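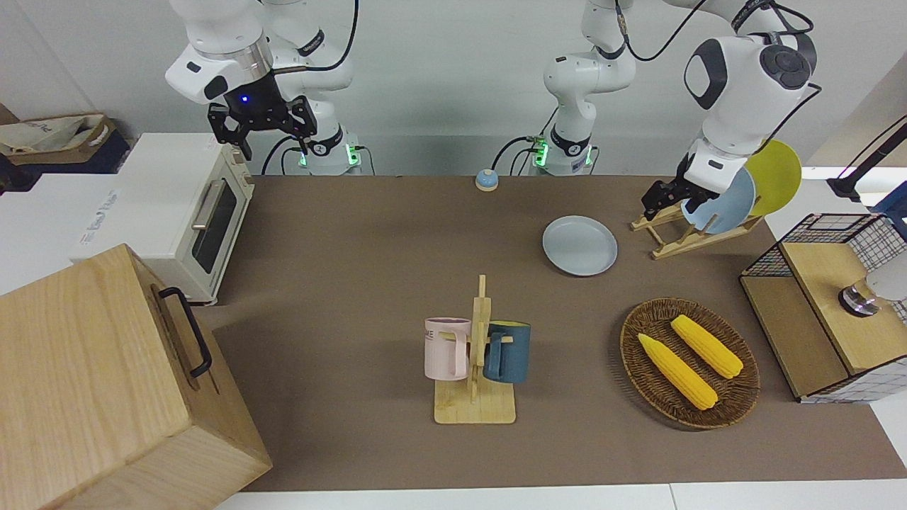 The Mugs Go on the Tree

My grandmother owned exactly one mug tree, and it leaned. She bought it at a church sale in Clevutholm the summer I was ten, carried it home on the bus with her coat wrapped around it, and put it next to the stove, where it held coffee cups until the pegs wore shiny. I thought of it as the silliest object in the house. You had cupboards, didn't you? Why would you hang a cup out in the open like a wet sock?

I have since come around. When my husband and I moved into the apartment on Danzer Street, the kitchen had two cupboards and a drawer that stuck, and by the first July we had given up hiding things. Out came the mugs, the plates and the good bread board. I found a mug tree in a secondhand store, plain pale wood, and hung a pink mug on one side and a dark teal one on the other, and I was so pleased with it that I called my sister (who was not as moved as I had hoped).

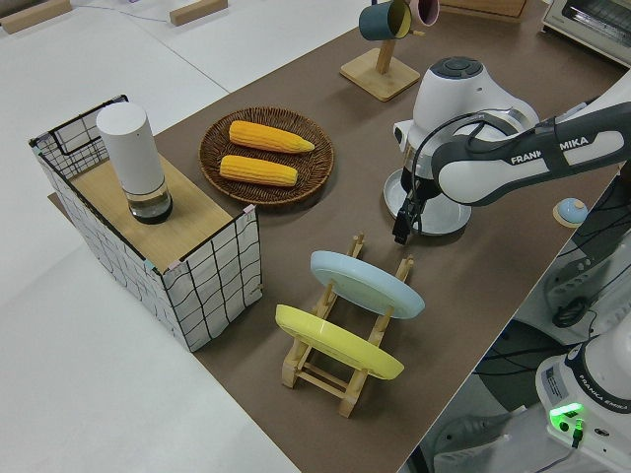 By Tyyne Tikkanen

There is an art to living with your dishes in plain sight, and I won't pretend I have mastered it. Leena Nieminen comes closer than anyone I know. She ran the housewares counter at Samik for years and has opinions on everything from trivets to toast. Her kitchen measures 59 square feet, and she once fed a whole christening party out of it.

"Start with what you touch every day," she told me, moving my elbow off her butter dish. "If you have to open a door to get at it, you'll leave it on the table anyway."

So the everyday plates stand in a wooden rack, where a light blue one and a yellow one can lean together and look like they were meant for each other. Leena is firm that a set needn't match. She likes a soft blue, a gray, maybe one yellow to wake things up, and she would sooner have four plates she loves than a boxed dozen.

Then there are the baskets, and oh, how I love a basket! A round woven one will take bread at breakfast and a couple of ears of corn by suppertime, and the yellow looks wonderful against all that brown. A wire basket with a cloth lining hides the odds and ends, and if you lay a board across the top you have gained a little shelf.

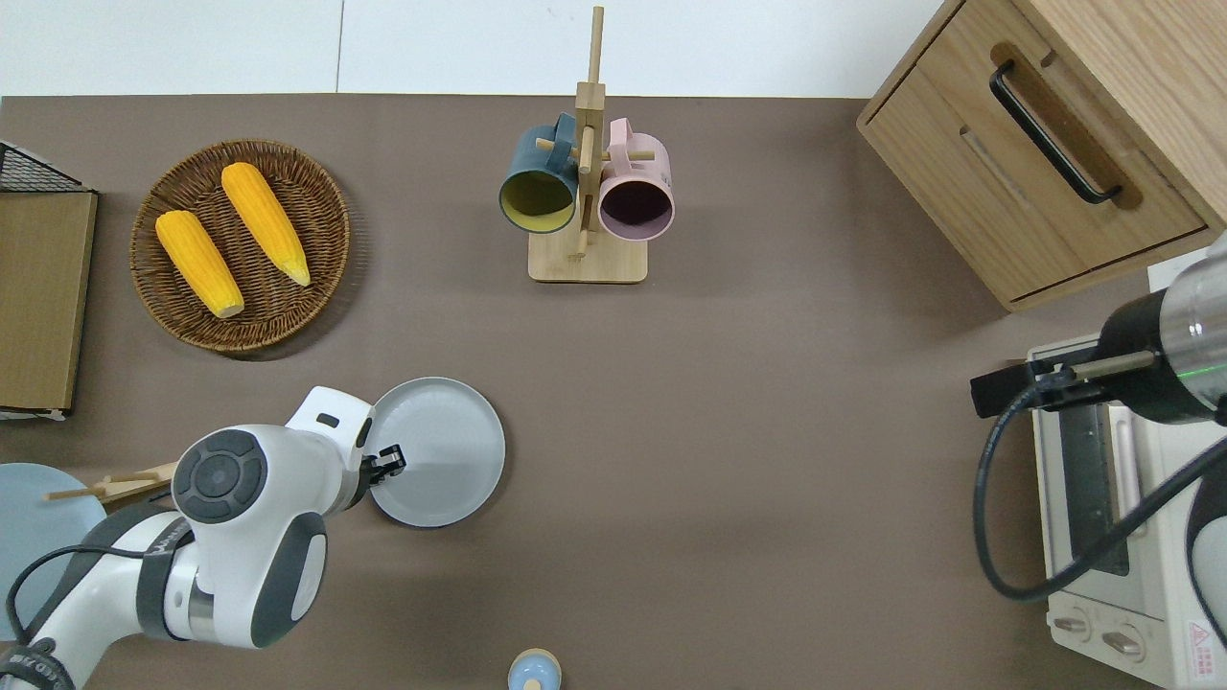

Leena also believes in leaving the middle of the table alone. Everything she owns gets pushed out toward the edges, which sounds fussy until you come in with two bags of groceries and need somewhere to put them down. I tried it at home for a week and kept it up, more or less, apart from the mail.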